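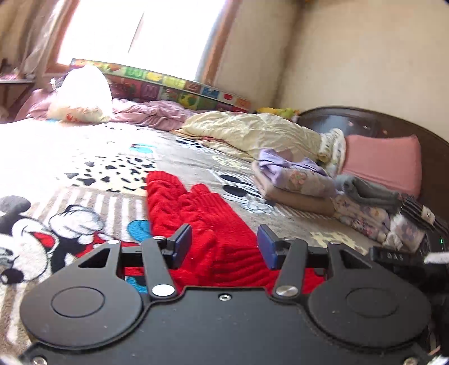

Red cable-knit garment on the bed.

Folding a heavy cable-knit jumper

Cable knit is thicker than plain knit and holds a crease if it is folded tightly. The method below gives a flat parcel 28 cm wide, which fits a standard Skivley drawer. A jumper of 600 g or less can be folded on a bed. Heavier ones are easier on a table.

1. Smooth the blanket or cover underneath. Ridges will show through as uneven folds.

2. Lay the jumper face down. Pull the hem straight by the ribbing and leave the cables alone, as they stretch out of line.

3. Fold one side in towards the centre, with the sleeve lying across the back.

4. Turn the sleeve down at the shoulder so that it runs parallel to the side. The cuff should stop short of the hem. If it passes the hem, double it back once.

5. Repeat on the other side. The two sleeves should lie next to each other without overlapping.

6. Bring the hem up to the middle of the back, then fold again to the neck. Do not press down.

7. Turn the parcel over and straighten the neck ribbing.

Stack no more than two cable knits together. For storage from July onwards, use a cotton bag and refold once halfway through.

Text: Emil Danzer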